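로봇이 집안일 대신해 줄 날이 언제 오냐고 다들 물어보시길래 타래로 좀 풀어볼게요. 길어요 (1/10) 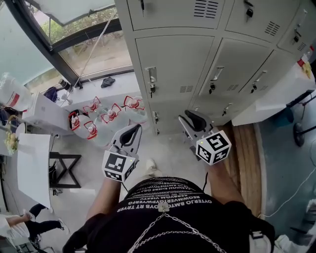 일단 제 결론부터 말하면 "어떤 건 되고 어떤 건 한참 멀었다"예요. 너무 뻔하죠ㅋㅋ 근데 어디서 갈리는지가 사람들 예상이랑 꽤 달라요. 무거운 거 드는 건 잘해요. 수건 한 장 집는 걸 못 해요.

좋아요 214 · 리트윗 88 · 답글 10

(2/10) 저는 원래 매장 운영 쪽 일을 오래 했고 지금은 Clustton에서 집게손으로 하는 작업을 정리하고 있어요. 손가락 두 개짜리 집게요. 사람이 양손에 하나씩 쥐고 사물함도 열어 보고 물건도 옮겨 보면, 내 손이 평소에 얼마나 사기 캐릭터였는지 바로 알게 됩니다. 손가락이 세 개만 돼도 소원이 없겠다 싶어요.

좋아요 97 · 리트윗 20

(3/10) 사물함 문 여는 걸 예로 들어 볼게요. 사람은 손잡이에 손끝만 걸고 당기잖아요. 안쪽으로 움푹 들어간 손잡이면 집게 끝이 들어갈 각도부터 찾아야 돼요. 각도 찾았다? 그럼 이제 문이 도는 방향대로 손목이 따라 돌아야 하고요. 똑바로 당기면 중간에 쏙 빠져요. 저 첫날에 이걸로 오전을 다 썼어요...

좋아요 131 · 리트윗 41 · 답글 7

(4/10) 그리고 열쇠! 작은 자물쇠에 작은 열쇠 꽂아서 돌리는 거, 이건 진짜 지금 기계한테 시키면 안 되는 일 목록 맨 위에 둡니다. 구멍에 맞추는 것도 일인데 얼마나 힘줘서 돌려야 하는지를 손끝으로 느껴야 하거든요. 뻑뻑한 건지 방향이 틀린 건지 사람은 바로 알죠. 기계는 몰라요. 그냥 계속 돌려요. 열쇠 하나 휘어먹었습니다.

좋아요 302 · 리트윗 115 · 답글 18

(5/10) 반대로 생각보다 할 만한 거: 손잡이 달린 큰 생수통. 손잡이가 툭 튀어나와 있으면 집게한테는 거의 선물이에요. 물이 꽉 찼을 때는 얘기가 또 다르지만 빈 통 줄 세우는 정도는 저는 곧 된다고 봐요. 뚜껑 돌려서 여는 건 한 손이 통을 붙들어 줘야 해서 두 배로 어렵고요.

좋아요 76 · 리트윗 12

(6/10) 천 종류는 말을 말자... 구겨진 옷 하나 집어서 개는 거요. 딱딱한 물건은 어디를 잡아도 모양이 그대로인데 천은 잡는 순간 딴 물건이 돼요. 수건은 그래도 네모니까 양반이고, 후드티는 모자가 어디 있는지부터 찾아야 돼요. 빨래 개는 기계 기다리시는 분들 죄송합니다. 올해는 직접 개세요ㅠㅠ

좋아요 418 · 리트윗 190 · 답글 31

(7/10) 5월에 Mornard 매장에서 진열 보충 작업을 해 봤어요. 같은 상자를 같은 선반에 올리는 일이라 제일 쉬울 줄 알았거든요. 상자 20개 올리는 데 아르바이트생은 커피 마시면서 하고, 우리 쪽은 땀을 뻘뻘 흘렸어요. 문제는 상자가 아니라 손님이었어요! 선반 앞에 사람이 서 있으면 기다려야 하는데, 언제까지 기다리고 언제 "잠시만요" 해야 하는지 그걸 정하는 게 제일 오래 걸렸습니다.

좋아요 160 · 리트윗 52 · 답글 9

(8/10) 그래서 Venkatesh Reddy 씨가 회의 때마다 하는 말이 "집 전체를 하겠다고 하지 말고 서랍 하나를 해라"예요. 처음엔 김빠지는 소리 같았는데 요즘은 저도 똑같이 말하고 다녀요. 서랍 하나를 2,000번 열었는데 한 번도 안 놓치면 그건 팔 수 있는 물건이고, 온갖 일을 열 번 중 여섯 번 해내는 기계는 우리 집에는 못 들여요. 컵 열 개 중에 네 개 깨는 설거지 상상해 보세요.

좋아요 287 · 리트윗 134 · 답글 14

(9/10) 답글로 Menon 청소기 얘기 많이들 하시는데 저도 그거 써요. 만족합니다. 바닥만 하니까 만족하는 거예요. 근데 얘도 바닥에 늘어진 충전선만 만나면 먹고 멈춰요. 결국 돌리기 전에 제가 바닥을 치우고 있음. 청소를 위한 청소... 엄마가 보시더니 그럴 거면 걸레질을 하라고 하심ㅋㅋㅋ

좋아요 351 · 리트윗 97 · 답글 26

(10/10) Clultix 쪽 물어보신 분, 거긴 주방 위주라 제가 잘 몰라요. 칼 쓰는 일은 저도 궁금해서 아는 분 계시면 답글 부탁드려요. 다음엔 식기세척기에 그릇 넣는 얘기 써 볼게요. 밥그릇이랑 국그릇 겹치는 문제로 할 말이 많습니다.

2019년 7월 7일 · 좋아요 120 · 리트윗 33 · 답글 20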